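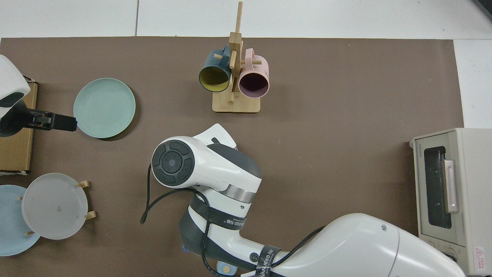

**1/** Posting the notes on our cable fault because two people asked and my replies were getting long. Setup is two arms at a table, dish tasks: mugs on a mug tree, plates in a rack, a countertop oven or microwave off to the right side. I run the night jobs. Cheng-en Hsiao wrote most of the motion code.

**2/** The right arm started throwing protective stops in February. One every few days at first, always logged as a joint force limit. We blamed contact with the oven door handle and moved the waypoints away from it. The stops kept coming.

**3/** Then the gripper began dropping off the bus in the middle of a move. The arm kept going and the fingers stayed wherever they were last told to be. If it had a mug at that moment, it carried the mug to the next waypoint and would not let go.

**4/** We lost a plate and a mug that week. The mug hit the table edge and a piece went on the floor on my side. I was outside the marked line. I was also not wearing the glasses, which I should have been.

**5/** Pulled the log. 2,492 cycles since the last teardown, 125 of them with at least one gripper comms retry. The retries were being swallowed by the driver and never reached the screen. That is our own code and our own mistake.

**6/** Sorted the retries by wrist angle and nearly all of them sat at one end of the range. That is where the cable comes up short and bends hard next to the joint. It's strapped to the arm in two places, and we had cinched the upper strap tight so the cable wouldn't snag.

**7/** Cut the jacket open on the bench. Two conductors broken inside, nothing visible from outside except a slight flat spot. It passed a continuity check when held straight. It failed as soon as I bent it.

**8/** The force stops were the same problem. At full rotation the cable was pulling against the joint, and the controller read that as a collision. So the oven handle was fine and I have put the old waypoints back.

**9/** Changes so far:
- new cable, longer service loop
- upper strap loosened so the cable can slide
- wrist range limited in software
- any gripper retry now shows on screen
- 5 retries in one run stops both arms

**10/** Someone asked why both arms. The left one works in the same space and doesn't know the right one has stopped. I don't want it reaching past a stuck arm that is holding a mug.

**11/** Still open: whether to inspect by cycle count. Cheng-en wants a bend test every 1,000 cycles. I'd like it more often until we have a few months on the new routing. For now it's on the sheet at his number.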